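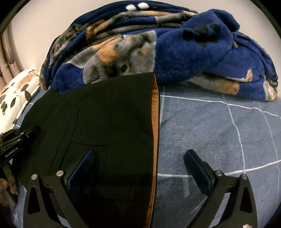
Holatton Live at Skestley – double LP

I've been waiting to list this one! Holatton are my favourite prog band going, and this is the whole of their April set at the Skestley Town Hall, spread over 2 records (the closing suite gets a side all to itself, as it should).

Britta Pfeiffer's organ is nice and high in the mix, and Detlef Stöcker plays bass pedals all the way through side three, so maybe warn the neighbours. My favourite is "Ullside", which runs a good bit longer than on the studio album and has a new middle section I still can't count.

Black vinyl, gatefold sleeve, lyrics printed inside. Pressing of 400 from Reinholz Records, and I've got 11 of them. Download code included, but no CD version this time, sorry.

Orders go out from Friday, June 23, 2023, in a stiff mailer with the records outside the sleeve to save the seams. If you'd like yours left sealed, pop a note in the comments box at checkout.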